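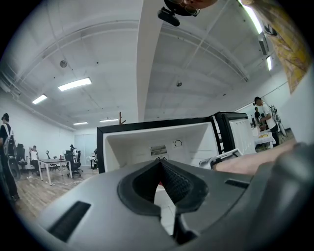 What to do with old small appliances before the move

In December our building on Ibarra Street will close its basement storage for the renovation of the pipes, and all 134 storage units must be empty before the work starts. Many of us keep there things with a plug which we did not use for years. I went through my own unit last Sunday and I want to share what I learned, so that it is maybe easier for the next person.

First, please do not put small appliances in the container for mixed trash behind the house. The collection company, Zirberg, refused to empty it in spring when they found a toaster and two hair dryers inside, and the building had to pay an extra fee of 80 dollars. This fee goes into the common costs, so all of us paid it.

The nearest place which takes them is the Husora recycling yard, behind the bus depot. You can bring up to five small appliances per visit without paying. Small means that one person can carry it. The yard opens at eight in the morning and the line for cars is long until ten. If you come on foot with a cart, you may go directly to the side gate and ring the bell. I did not know this and I stood 40 minutes between the cars with my cart.

Before you go, please take out the batteries. Loose batteries go in the yellow barrel near the entrance. If the battery is built in and does not come out, leave it as it is and tell the worker at the desk, they have a separate box for it. Cords can stay on. Water tanks from irons, humidifiers and coffee machines should be emptied at home. Mine still had water from I do not know which year, and it went into my shoe.

Things which still work should not go to the yard, in my opinion. Plastus, the repair and exchange shop near the market, accepts working appliances if they are clean and have the complete cord. They test everything and put a paper label with the result. They do not accept electric blankets, heaters with open wires, or anything with a broken case. I brought them a waffle iron and a desk lamp. The lamp they took at once. The waffle iron they wanted cleaner, and they were right – I took it home, worked on it one evening with baking soda and an old toothbrush, and the second time they accepted it.

If you have the manual, tape it to the appliance in a plastic bag. If you do not have it, write the model number on a piece of paper, because the sticker on the bottom is often too small to read.

For neighbors who cannot carry things themselves, there will be a shared trip to the yard with a rented van. The van costs 173 dollars for the day and the house fund pays it. Please write your unit number and what you want to send on the list near the mailboxes. Furniture, paint and car tires cannot go in this van – for them the city has a different collection, and you must order it by phone.

One more request. Please do not leave things in the hallway with a note "free to take." I understand the good intention, but the hallway is the fire exit for two staircases. There is a shelf for gifts in the bicycle room, and it has now enough space again.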